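Heretow (software)

Heretow is a software package for turning recordings made with hand-held grippers into training data for manipulation policies. It covers time alignment, pose estimation, episode segmentation and the export of action labels. It does not train policies itself and contains no robot driver. The package is maintained by Biltia, and most of its published use has been in bagging and unbagging tasks, where a thin plastic film makes both perception and contact detection difficult.

Background

Hand-held grippers let a person carry out a task directly, with tool geometry close to that of the end effector on the target arm. The difficulty moves to software. A teleoperated arm reports its joint angles, whereas a hand-held tool has to have its pose recovered from cameras and inertial sensors, and the opening of its jaws has to be measured or inferred. With two tools in use, both trajectories must also be placed in one shared frame before a bimanual policy can learn from them.

The first version of Heretow was written by Trefor Craddock as a set of scripts for single-tool recordings. Two-tool support followed after Lleucu Wynne rewrote the timing code, and the older scripts were dropped from the repository.

Recording and alignment

A session is divided into episodes, each holding one attempt at one task. Heretow accepts a head-level view as the context stream and one close view per tool. The context stream is used for segmentation and for checking which hand acts first, and is left out of the exported observations by default. The close views are always exported. 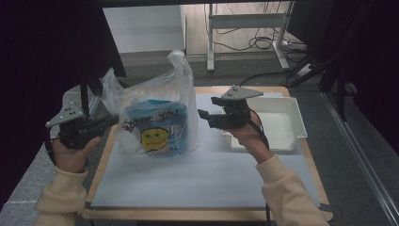 Two hand-held grippers on either side of a carrier bag containing a blue container, with a white tray to the right.

Streams are aligned by hardware timestamp where one exists. Where it does not, the package estimates a fixed offset by correlating image motion with angular rate, then checks the estimate against a second part of the episode. Episodes with a residual above 8 milliseconds are flagged and held back from export. The limit can be changed, but the value is written to the export header so that data sets made with different limits can be told apart.

Pose estimation

Each tool pose is computed by visual-inertial odometry and then refined in a batch step over the whole episode. The refinement adds a constraint that both tools start from a known relative position, which the operator sets by holding them at a calibration block. Drift between the two trajectories is the main source of bad labels in two-handed work. An error that would be harmless in free motion can place one set of jaws inside the other once the actions are replayed in simulation.

Featureless table tops reduce the number of points available to the tracker, and clear film makes this worse: creases and highlights on it are often taken for fixed corners, although they shift whenever the bag is touched. Heretow handles this with a film mask, a small segmentation network that marks translucent material so that points falling on it are given a low weight. The mask was trained on 607 labelled images. It performs less well on printed bags, where lettering is stable on the surface of the film but moves with it.

Contact and jaw state

Jaw opening is read from the close view by fitting the outline of the two fingers to a template. The template must be made again when the finger pads are changed. Soft pads with uneven edges give a noisy outline, and the default filter therefore averages over 20 samples - long enough to smooth the signal, though it also delays the recorded moment of closure. Users who need exact closing times are advised to fit against the rigid part of the finger only.

No force signal is assumed. Contact is inferred from three cues: the jaws stop closing, texture between them stops moving relative to the pads, and the tool pose changes together with a tracked object. With film, the second cue is weak. A fold of bag caught with a package looks much the same as a clean grasp of the package alone, and the two call for different actions afterwards. Heretow gives such cases the label "mixed grasp" and leaves the decision to a later stage.

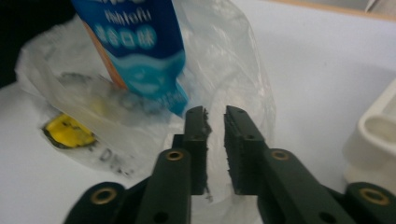 Iestyn Morris has argued in the project's issue tracker that the mixed label should be removed altogether. "A policy can't act on it," he wrote. "Either you know the film is in the jaws or you drop the episode. Keeping the doubtful ones just teaches the arm to pull." Salma Younis replied that dropping them would leave the data with hardly any bag openings in it, and the label was kept.

Export and planning interface

Exported episodes contain synchronised images, relative tool poses and jaw width. Actions are stored as short chunks in the frame of the tool at the start of each chunk, which avoids any dependence on the position of the table. A reachability filter can be run before export: it takes a robot description file, tries to solve the inverse kinematics along each trajectory, and rejects episodes the arm cannot follow. Speed limits are checked at the same stage. Human motion is often too quick for the target arm, and the filter can stretch an episode in time up to a set factor.

A separate tool, Nulgate, reads the same format and displays the chunks against the close views. It was written by Rhodri Ruddock and is distributed with the package, though it is versioned on its own.

Limitations

The package expects at most two tools. Handovers between them are supported, but an object held by both at once is assigned to the tool that made contact first, and the other is treated as an obstacle. Batch refinement needs the full episode in memory, so recordings longer than 70 seconds have to be split. Deformable objects are not modelled: a bag is represented only by its mask and its bounding region, with no estimate of where its opening lies. The issue tracker lists an experimental branch for finding handles, last changed on Apr 7, 2023, which has not been merged.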